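Flodska opens second two-arm station at Brornora site

July 21, 2026

Flodska has brought a second two-arm recording station into service at its Brornora workshop, the company said in a technical notice to its partners. The station is used to gather examples of small-object handling for Grurnness, the learning system the company has been training since last year. It doubles the recording capacity at the site and is the first of the two stations to be given over entirely to tabletop tidying and packing.

The work follows a pattern that will be familiar to readers of these pages. An operator moves a pair of hand-held leader arms, the robot arms on the bench copy the movement, and the joint positions are stored together with the camera images. One complete run through a task is called an episode. The learning system is later shown many episodes of the same task and is trained to predict the next short stretch of movement from what the cameras and joint sensors report.

Flodska says that 237 episodes had been accepted from the new station by the time the notice was issued. An episode is accepted only if the task was finished, the recordings from all cameras line up in time, and the operator has not marked it as faulty. Rejected episodes are kept on a separate disk. The company has not said how many there are.

The first block of tasks at the station is called the dressing-table set. It was drawn up with Uniyal, which supplies the task sheets and checks the labels. The objects are light, several of them are shiny, and the earrings are small enough that a gripper closing a few millimetres to one side will push them away. Earlier sets recorded at Brornora used cups, blocks and folded cloths, and the arms trained on them did poorly when the object was thinner than the gripper's own fingers.

Each task sheet gives a starting layout, a goal and a time limit. The layouts are loose by design. The sheet may say that the boxes start near the middle and the stand near the back, but the operator is asked to vary the angles and distances between episodes. Goals in the present set include moving a box to a named side of the table, passing a box from one arm to the other, and gathering earrings into a single group. The time limit for most sheets is 80 seconds. Sheets that call for a hand-over between the arms are allowed longer. 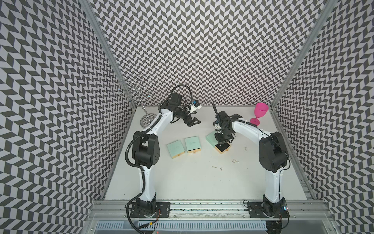 The two arms share one metal rail, and their reach overlaps over the middle of the tabletop. Flodska describes the overlap as the most useful part of the station and also the most troublesome. Hand-overs can only be recorded there, but so can collisions. The control software slows both arms when the grippers come within a set distance of each other, and an operator who keeps pushing against the slowdown will trigger a stop. Stopped episodes are thrown out whole. An attempt to save the first part of them was dropped in the spring after the trained arms began to pause in mid-air near the point where the recordings ended.

The walls carry a chevron pattern in dark grey and white. Plain walls were used at the first station and gave the cameras little to fix on when the arms filled most of the view. The pattern also makes it easier for the checking software to notice if a fixed camera has been knocked. A short test is run at the start of each session, comparing the position of the wall tiles with a stored reference. If the difference is too large, the station will not record until the camera has been set up again -- a job that takes an experienced operator a few minutes and a new one rather more.

There is some doubt over whether the walls are a help in the longer run. A system trained only against one background may come to depend on it, and the dressing-table set has so far been recorded against a single pattern. Uniyal has asked for part of the set to be repeated with plain panels fitted over the tiles. Flodska has agreed to this in principle, and the panels have been ordered. No episodes have yet been recorded with them.

Reflection is the other open question. Mirrored and polished surfaces return a moving image of the arms, and the first version of Grurnness sometimes treated such an image as something to be reached for. Flodska's answer has been to keep reflective objects in the layouts even when the task does not call for them to be touched. The system then sees them in many episodes in which the correct action is to leave them alone. Results are described as encouraging, though the notice gives no figures for this part of the work.

Tasks with the boxes have gone more smoothly than tasks with the earrings. In a trial carried out at the end of the first month, the trained arms were given 36 attempts at moving a closed box to the other side of the table and completed 31 of them. Three of the failures were put down to the gripper closing on the edge of the lid and lifting it slightly. The remaining two were time-outs. No comparable trial has been held for the earrings, and the company does not expect to hold one until the number of accepted episodes for that task has at least doubled.

Operators work in short shifts. The notice sets a limit of 12 episodes in a row before a break, which is lower than at the first station. Small-object work was found to suffer from tiredness sooner than block stacking did -- the movements became jerky, and the operator tended to settle on one favourite approach to every object. Both faults show up in the training. Jerky recordings can be smoothed afterwards, but a narrow choice of approach cannot be put right without recording more episodes.

Operators are also asked to include recoveries. If an object slips or lands in the wrong place, the episode should continue, and the mistake should be corrected within the time limit where this can be done safely. Deliberate drops are not allowed under the current rules. Flodska tried them at the first station and found that staged mistakes looked too unlike real ones to be of much use. The arms learned to loosen their grip at the point where the operators had been dropping things.

Labelling is done in two passes. The operator chooses the task name from a list before starting, and Uniyal's checkers then watch the episode and write a one-sentence instruction in plain words. The sentence is meant to be what a person might say when asking for the job to be done, so that wording varies from one episode to the next. Where the operator's task name and the checker's sentence disagree, the episode is held back until a second checker has looked at it. Most disagreements concern left and right, which the task sheets give from the operator's seat. The sheets will carry a small diagram from the next printing.

Changes to the hardware have been modest. The cable runs on both arms were shortened after a loop caught on an object during commissioning, and the gripper pads are now replaced on a fixed schedule. Worn pads had been a hidden cause of variation at the first station, where the same squeeze command would hold a box in the morning and let it slide later in the day. The pad age is now stored with each episode. Spare pads are kept on site, and a change is followed by a short grip check before recording resumes.

Storage is the present bottleneck. Video from the station is written to a local disk and copied overnight to the main store, and on busy days the copy has not finished by the time the next shift begins. Recording can continue while the copy runs, but checking cannot, and Uniyal has reported gaps in its queue as a result. A faster link is to be fitted during the summer shutdown. Until then, the fixed-camera video is being stored at a lower frame rate than the wrist-camera video. Flodska says this has made no measurable difference to training on the box tasks.

The dressing-table set is due to close in September, after which a first portion will be passed to partner laboratories under the same terms as the earlier cup and block sets. The portion will contain the camera video, joint positions, gripper commands and checked instructions. Force readings will be left out, as the sensors on the two arms were calibrated at different times and the values cannot safely be compared.

Partners wishing to propose tasks for the next set should use the form attached to the notice. Proposals must fit within the reach of both arms and use objects that can be bought in quantity, and liquids and glass will not be considered.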